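4.2 Laundry loading with the Tukenau bimanual kit

Of the household appliances in our test plan, the front-loading washer was the one we most looked forward to. It packs a surprising range of difficulty into one object: a hinged door that has to be swung through a wide arc, a deep opening with a soft rim, and a load that never has the same shape twice. The Tukenau kit is sold as a complete package (two arms, two-finger grippers, cameras, the teleoperation controls and the Jundex recording software), so this task also let us ask a question that matters to small labs. How far can a team get with what comes in the boxes, before writing any code of its own?

Quite far, as we found. Operators began on the washer after 45 minutes of practice with the controls, and we recorded 614 episodes there during June. Each episode covered one of three segments: opening the door, moving laundry between the basket and the drum, or closing the door. We kept the segments separate so that a poor door opening would not spoil an otherwise good loading attempt, and so that we could train and score a policy on each one alone. Figure 6 shows the washer from two of the kit's viewpoints.
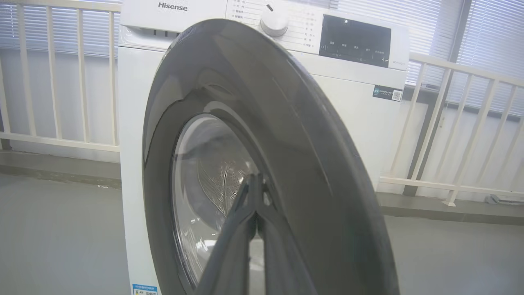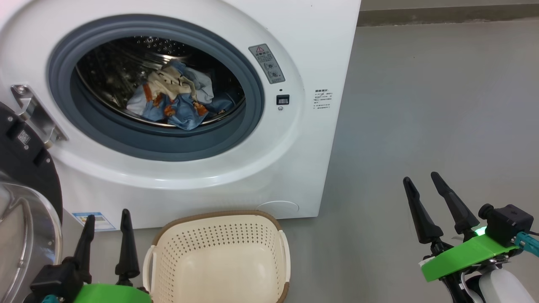 Figure 6. The front-loading washer used in Section 4.2, with its door open. First view: camera near the gripper. Second view: head camera, with both grippers and the basket.

Operators liked the slim fingers from the first day. They slide into a fold of fabric with very little fuss, and a pinch on a single layer of cotton usually holds through the whole lift. Thick towels were harder. The fingers close on the outer loops, the towel sags, and the operator has to bring in the second arm to support it — a move that most of them picked up without being told. These two-arm recoveries turned out to be some of the most useful data we have. When we trained the loading policy without them, it would drop a towel and then reach for the place where the towel had been.

The door segments brought out a real strength of the kit. Arm stiffness can be changed from the Jundex panel while a session is running, and a softer setting let the gripper follow the door's arc even when the operator's path was a few millimeters off. We had expected to build a custom hook for this and were delighted to leave it on the drawing board. Closing was less smooth. The last push against the latch needs more force than the soft setting gives, so operators switched to a stiffer one midway, and the software logs that switch only as a text note. We matched the notes to the joint data by hand. A proper time-stamped field would be a welcome addition.

For comparison, we ran the same segments on our older Flonano arms and trained both sets with the same network and the same 200 starting demonstrations per segment. The Flonano policy did well on doors and struggled with cloth, where its wider fingers pushed small items toward the back of the drum. The Tukenau policy was better at picking single garments and far better at finishing the last one or two. Neither policy dealt well with a sleeve caught in the door, and we return to that failure in Section 5.

Setup time deserves a word, as readers choosing a kit will care about it. Camera calibration is a guided routine and held up well between sessions. Cable routing at the wrists took more patience, and we added two extra ties per arm to keep slack away from the door.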